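Parnard Street Allotments - Minutes of the May Meeting

Present: Tonantzin Figueroa (chair), Rocío Cuesta, Florencio Campos, Zamfira Stoica (minutes). Apologies: Inmaculada Soler.

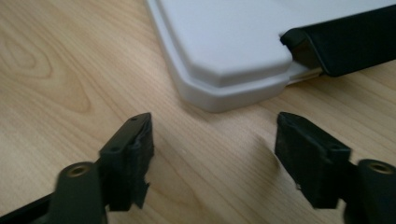 Florencio Campos objected to the April minutes, which had him "shouting" about the hose. He had been projecting. Amended and approved.

1. Water. The bill came to $400, up from $200 last spring. Rocío suspects the tap by plot 15, which drips all night. Florencio suspects people who grow melons. Tonantzin, who grows melons, moved to the next item.

2. Shed roof. Ibarra quoted for a full replacement and Salell for a patch. The patch won, as it did in each of the last two years. Rocío to call Salell.

3. Compost. The sign saying NO COOKED FOOD has been composted. A new one will go up, higher. Zamfira to paint it.

4. Plot 74. Still claimed, still mostly thistle. Inmaculada had sent a note asking for one more month - the same note as last time, with the month changed. Granted, 2 to 1, chair not voting.

5. Any other business. Florencio raised the hose again. Deferred to June.

Closed at 9:15 p.m.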